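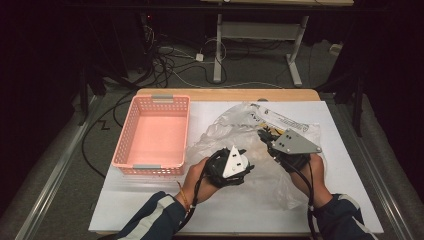 So the slip problem. I promised I'd write this up back in April and then didn't, sorry, and three of you have emailed since. Short version: we lost most of a batch of demos to a fault in the left gripper that we should have caught in the first ten minutes. Long version is the rest of this post. I'm typing it between runs so expect mess. The task was the bag one, crinkly clear plastic bag next to the pink basket, one gripper in each hand, pick it up, put it in. Sounds like nothing. Thin plastic is about the meanest thing you can hand a two-finger gripper, and I'd still pick it over cutlery.

What we saw first was just a bad number. We had 348 demos from the Flellside setup and the policy trained on them kept doing this weird thing where it closed on the bag, lifted, and then carried on to the basket with nothing in the fingers. Very confident about it too. Lifts air, delivers air, opens, done. Did it over and over.

My first guess was the policy. Wrong. Second guess was lighting, because shiny plastic, glare, blah blah. I lost an entire evening to that one. Pulled the exposure down, retrained, same thing. Lifts air.

Then I did what I should have done at the start and sat there watching the raw wrist video at quarter speed. Coffee, 70 clips, no skipping. And in a whole bunch of them the person's hand closes, the logged width goes to zero, and the bag just slides out. Then they go back and grab it again. The second grab was getting trimmed off by our segmenting script, which cuts on the first full close. So the policy was learning exactly what we'd fed it. Close, lift, go.

Two faults then, one on top of the other. The script is on me. The slipping is the more interesting one.
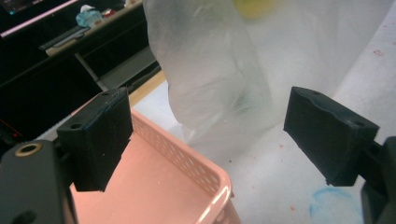

Fingers open over the basket, bag behind.

The finger pads are supposed to meet flat. Face to face, full contact, top to bottom. On the left unit they weren't. They touched at the tips and had a tiny gap further down, not something you'd spot from a normal standing distance. With a sponge or a cup it makes no difference at all, those squash or fill the gap. A single layer of bag film goes right through it.

Cause: one mounting screw on one pad had backed out a bit. That's it. That's the whole mystery. We run these with the screws going into threaded inserts in the printed plastic and I'd skipped thread locker on that side becuase I was swapping pads a lot that week and figured I'd do it later. Later didn't happen. Every close and open walks the screw a little bit, and after enough cycles the pad can rock.

Jelle Van Dijk had even said the left one "felt clicky" when he was recording at Sevum. I wrote it in the notes! I wrote down clicky and then kept going. If there's one thing in here to steal it's that one, when the person holding the thing says it feels odd, stop and put a hex key on it.

How I confirmed it, in case you want to check yours:

Strip of printer paper between the pads, close fully, pull. Do it at the tip, then the middle, then low down. On a good gripper the paper tears or drags hard in all three spots. On ours it came straight out at the middle.

Then the same with a strip cut from a bag. Much stricter test. Do this one if you're only going to do one.

Then grab a pad with your fingernails and try to wiggle it. Ours moved. Felt pretty stupid at that point. 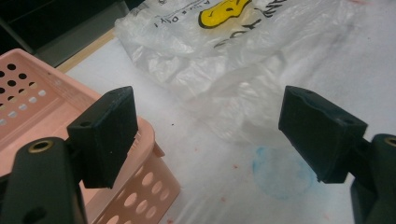 Stunlow wrote in on the last post that they'd had the same lift-air behavior and that for them it was the pad surface, worn smooth and picking up dust, and that wiping the pads down between sessions fixed most of it with no screws involved. Fair point and I don't want to claim every slip is a loose pad. I wiped ours too. Made no difference here but it takes a second so it's on the list now.

Fix on our side was boring. Pads off, threads cleaned, low strength thread locker, back on, paper test, left overnight. I did both grippers even though only one was bad. Also ordered spare pads from Geerts, still waiting on them, so for now it's the old ones back on.

The script fix took longer. It now checks that the gripper stays closed and doesn't reopen within a short window before it calls something a grasp. If it does reopen, the clip gets flagged and somebody looks at it. Annoying, but I'd rather look at clips than train on garbage again.
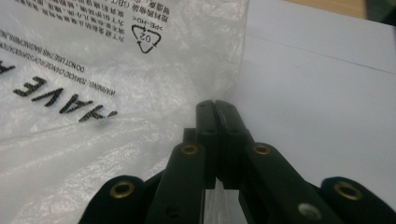

Then re-recording. We did 70 fresh demos with the tightened pads before touching anything else, just to see, and trained a small policy on those alone. It picks up the bag. Not every time, it still fumbles when it goes for a flat part with no fold to pinch, but when it misses now it mostly goes back for another try. I'll take that over delivering air.

The old 348 I haven't thrown out. Most of the right hand data looks fine and I think a chunk of the rest can be saved with the new segmenting. Havent had time. Might be a job for a rainy afternoon, or for whoever asks me for something to do.

Safety bit, since someone will ask. A slipped bag doesn't hurt anyone. But the same loose pad on an arm-mounted gripper holding something heavy or sharp is another story, and we do mount these on an arm later in the project. So the paper test is now on the sheet taped to the door, start of every session, both grippers, initials next to it. No initials, no recording.

Ok, run's finished, gotta go swap batteries. Will post the segmenting code when I've cleaned it up a bit.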